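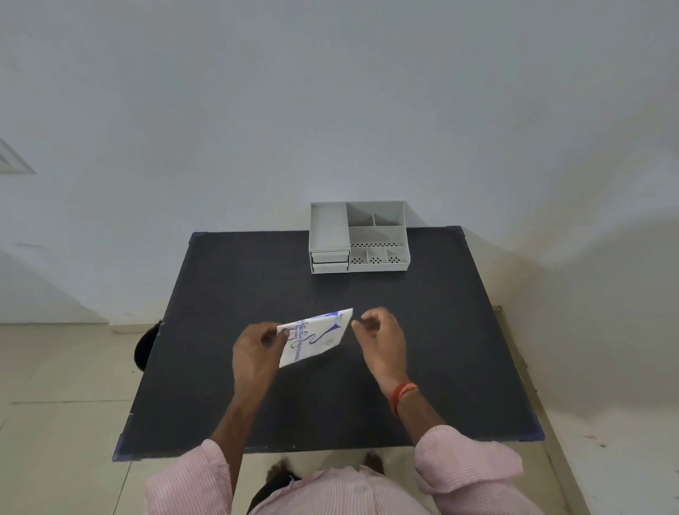 Chapter 4: Small Stock and Where It Lives

Tuesday, August 10, 2021 | By the Lisley Course Team
Filed under: Workplace Basics, Storage
209 shares | 4 comments

Most workrooms keep their large items in good order. Shelves are labeled, boxes are stacked, and people know where the paper is. Small stock is harder. Disposable gloves, wipes, labels and clips get used all day, and they end up wherever the last person put them down.

This chapter deals with thin, light goods that come in a flat packet. Polyethylene gloves are the main case. They are cheap, they slide over each other, and they hold air. Once a bundle is out of its packet it takes up more room than it did before, and it won't stay folded unless it has something to rest against.

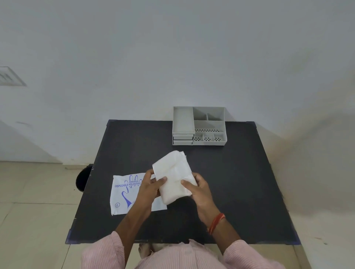

A desk organizer with sections of different sizes works well for this kind of stock. The trainees at Plamotcombe used to keep gloves in one deep drawer, about 80 to a bundle, with pens and tape on top. Finding a pair meant lifting everything out. They now keep a folded bundle in an open compartment and leave the drawers for things that are needed once a week.

Fold the bundle along its length first, then across. Press the air out with a flat hand, working from the closed end toward the open one. Keep the packet, because the size is printed on it - medium and large gloves are hard to tell apart once they are folded.

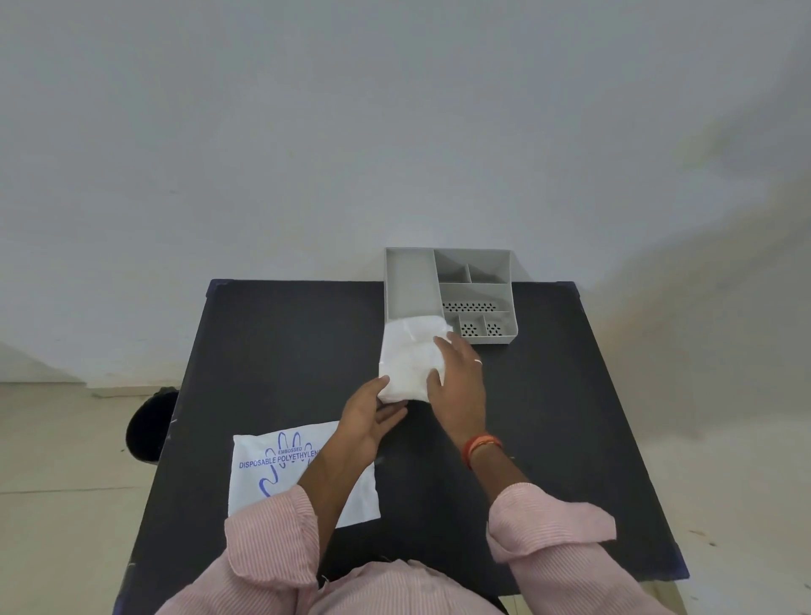
Ichikawa disagreed with the first draft of this section and wrote that gloves should stay in the packet until the moment they are needed, since a folded bundle in an open tray collects dust within a day. That is a fair point for kitchens and clinics. For craft and packing work, the open tray is usually good enough.

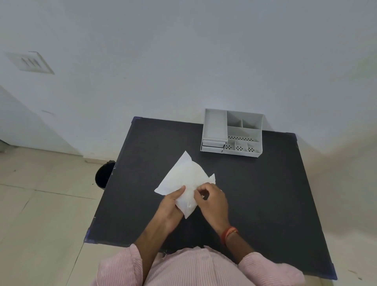
The exercises at the end of the chapter use a plain table and one organizer. Clear the table before you start and work standing or sitting, as you prefer. Sections 4.1 and 4.2 cover folding and sorting. Section 4.3 looks at the Welonetti stockroom, where 700 small items were moved to new places in September, and asks you to draw up a plan for a room you know.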